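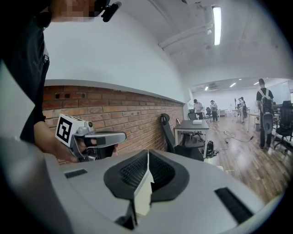
Hand-held gripper with marker cube

To: edgate-practices list
Subject: Re: Flu clinics at Edgate – second delivery and booking
Date: December 4, 2020

Dear colleagues,

Thank you for the replies to last week's notice. Several practices have raised the same point, and the answer is given below for the whole list.

On 27 November, Sukberg Surgery wrote:

> We were told in July that each practice would receive its full
> order of flu vaccine in two deliveries. The first came on time.
> The second is 80 doses short and the delivery note does not say
> when the rest will follow. We have patients aged 50 to 64 booked
> for next week and need to know whether to ring them. May we also
> ask if unused doses held at the Sjögren Centre can be moved to us?

The shortfall at Sukberg has been confirmed with the supplier. The remaining doses will be sent on Tuesday with the Edgate order, and a signature will be required on arrival. Patients booked for Wednesday or later need not be contacted. Those booked for Monday or Tuesday should be offered another date, with pregnant women and patients in the clinical risk groups given first choice of appointment.

Doses may be moved from the Sjögren Centre, subject to the usual conditions. The centre currently holds 400 doses, of which 97 are set aside for care home staff and may not be released. Requests should be made on the transfer form, signed by the lead nurse at the receiving practice, and should include the fridge temperature record for the previous seven days. Forms without the record will be returned.
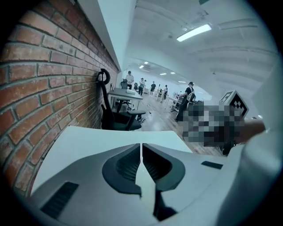 Gripper in a room with a brick wall

Practices are also reminded of the following arrangements for the Saturday clinics:

- Patients should wait in their cars or outdoors until called, and should wear a face covering unless exempt.
- Appointments remain at five-minute intervals. Please do not shorten them to clear a waiting list.
- Anyone with a new cough, a high temperature or a loss of taste or smell must be turned away and rebooked.
- Returns are due by noon on the Monday after each clinic – a nil return is still required.

The clinic planned for Edgate Library will now be held in the church hall opposite. Step-free access is by the side door. Letters already sent to patients give the old address, and a notice will be placed at the library entrance.

Questions about deliveries should be sent to the team mailbox and not to the list.

Yours sincerely,

Immunisation Team
Vuter District

Contact the list owner | © Vuter District Immunisation Team | Back to top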